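1/ We're five months into the automation changes at Noonan, since July. A few people have asked me how it's going for the staff, so I'm putting it in one thread instead of answering the same thing over and over. Today is 2025-12-06 and this is only my view from the floor.

2/ Background for anyone new. Noonan does table settings and small soft goods for hotels and function rooms. Napkins, cloths, little pots, plates. Things go out, come back, get wiped, folded, sorted and packed. Most of that was done by hand until this year.

3/ The packing line went first. Flindico put in two arms that lift folded stock off a belt and set it in crates. They're good at it. They do 3000 pieces on a normal shift and they don't get sore shoulders.

4/ What they can't do well is anything that isn't folded yet. A flat stack is easy. A cloth in a heap is a different shape every time, and the arm has to find an edge before it can do anything useful.

5/ So part of the job now is showing the software how people handle these things. You hold a gripper in your hand and do the task with it: pick up the cloth, move it, put it down, wipe, tidy, reset the table, go again. The recordings are used to train the arms.

6/ I was put on that work in the second month. I'd been in folding for years and assumed it would be simple. My first day was slow. You've got fingers that know what to do and a tool between them and the cloth.
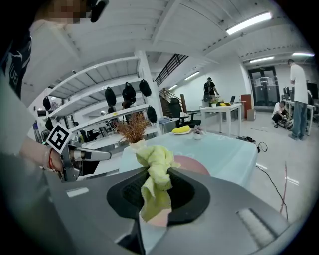 7/ The skill comes back after a week or so. You learn to pinch near a corner and let the weight pull the rest straight. You also learn to do it at one speed. If you rush, the recording gets thrown out and you've done the work for no reason.

8/ A good day for me is 222 accepted takes. That number is on a screen, which I don't love. Before this, the supervisor looked at the crates and knew how we were going. Now there's a count beside each station.

9/ We raised that at the staff meeting. The count stayed but it's by station and not by name any more, and it isn't used in reviews. We got that in writing. If your workplace is bringing this in, ask for it in writing too.

10/ Jobs. People want to know about this part. Nobody on permanent hours was let go. Casual shifts in packing dropped a lot and some of those people found work elsewhere before anything new was offered. I think that was handled badly and I've told management so.

11/ Four of us moved from folding to recording. Two moved to looking after the arms, which means clearing jams, cleaning the cups and calling Flindico when it's something bigger. They did a short course at Bedton, paid, on work time.

12/ Pay for recording is the same grade as folding. We're arguing it should be higher, given that what we know about handling cloth is the thing being recorded. No answer yet.

13/ On the body it's mixed. My back is better because I'm not bending into crates. My wrist is worse. The gripper isn't heavy when you pick it up but it is by mid-afternoon. We now swap off after 45 minutes and that has helped more than the padded supports did.

14/ Noise is down too. The old strapping machine is gone and you can hold a conversation at normal volume. I hadn't realised how much we used to shout.

15/ The software is called Prurgate. It sorts the takes and flags the ones it can't use. Early on it rejected heaps of good ones and gave no reason. Now it gives a short reason, like grip slipped or item left the table. Small change, but people stopped being so cranky with it.

16/ Last big batch we sent was 945 takes of cloth handling only. After that update the arm could lift a bunched napkin off the table almost every time. It still can't fold one to a standard you'd put in front of a customer. Folding is staying with people for now.

17/ Do I think it'll get there? Yes, probably. I'd sooner be in the room while it does than hear about it later. Some of my workmates see it differently and don't want to train the thing at all. They were allowed to say no and stay in folding, and they did.

18/ Someone asked what I'd tell a worker whose site is about to start. Find out who decides when the new targets change. Try the gear before you agree to a full shift on it. Get the training counted as work hours. Write down what hurts and when.

19/ Next for us is plates and small pots, starting after the holiday shutdown. They've said the same rules on breaks will apply. I'll add to this thread once I've done a few weeks of it.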